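From the Wandmont Neighbors' Newsletter, February

Well, friends, we made it through another winter swap, and what a lovely, noisy, flour-dusted evening it was! For anyone new to Wandmont, the recipe swap is the night when we all bring something we learned to cook from somebody older than us, along with the recipe written out by hand (spelling mistakes very welcome), and go home with a folder full of other people's suppers.

This year the folder grew so fat that the rubber bands gave up. With the new pages added, our collection at the Jalali Street library now stands at 2,738 recipes, and we would dearly love to reach 3,000 before the summer picnic. Breads and dumplings are well covered, soups even more so, but we are awfully thin on pickles, and there are only 2 recipes for rice pudding, which seems a shame in a town that eats as much of it as we do.

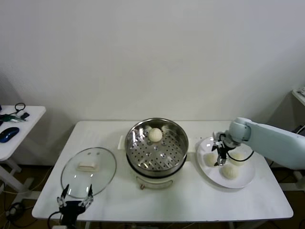 Can I send in a recipe if I missed the swap?
Please do! Drop it in the green box by the library desk any time before six in the evening, or mail it to us care of the library, and add a line or two about who taught it to you.

The next get-together will be over at the Pranedholm hall, where the kitchen is bigger and the parking is a good deal kinder. Bring a dish if you can, and an empty container in any case, as there are always leftovers and I can't fit them all in my own refrigerator again.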